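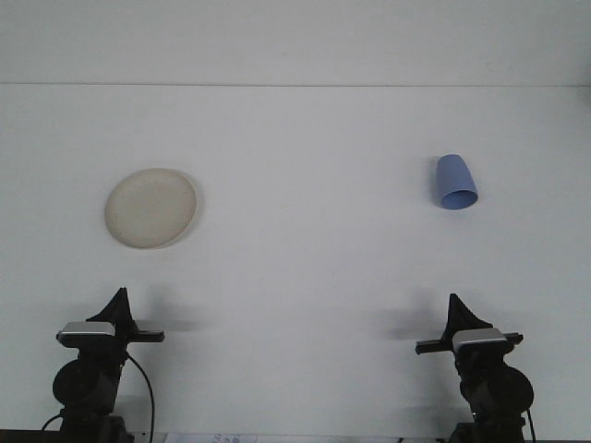 Woche zwei im Greifervergleich. Teller links, Becher rechts, zwei Arme. Mein Physiotherapeut würde sagen: klassische Anfängerübung.

Zur Debatte stehen die Finnenfinger, gegen die harten Parallelbacken von Szulc, die wir vorher drauf hatten. Die Backen haben den Becher zuverlässig gegriffen und ebenso zuverlässig verbeult.

Ergebnis Becher liegend, je 40 Versuche: Backen 20, Finnen fast alle. Cor Boersma möchte, dass ich "fast alle" durch eine Zahl ersetze. Cor bekommt seine Zahl, wenn ich die Logs aus dem Stimura-Controller rausbekomme.

Der Stimura schreibt die Logs nämlich in ein eigenes Format. Den Konverter gibt es, er läuft unter einer Python-Version, die ich zuletzt im Studium gesehen habe.

Teller: reden wir über den Teller. Flach, Rand kaum höher als mein Anspruch um 17 Uhr. Die Finnen biegen sich weg, rutschen drüber, und der Arm meldet "Griff erfolgreich". Schönes Selbstbewusstsein.

Cletus Kasprzak hat vorgeschlagen, den Teller erst an die Tischkante zu schieben und dann von unten zu fassen. Habe ich probiert. Wir brauchen neue Teller.

Kamera- oder Sensorgehäuse am Handgelenk: Tiefe auf weißem Tisch vor weißer Wand ist ein Ratespiel. Der Becher geht, der ist blau. Der helle Teller existiert für die Software an manchen Tagen einfach nicht.

Nächster Schritt: andere Tischauflage und die weicheren Finger von Cisance. Sollen im Juni kommen. In welchem Jahr, stand nicht in der Mail.

Wer Erfahrung mit flachem Geschirr und Finnengreifern hat: bitte melden. "Nehmt doch Sauger" hatten wir schon, danke, Cletus.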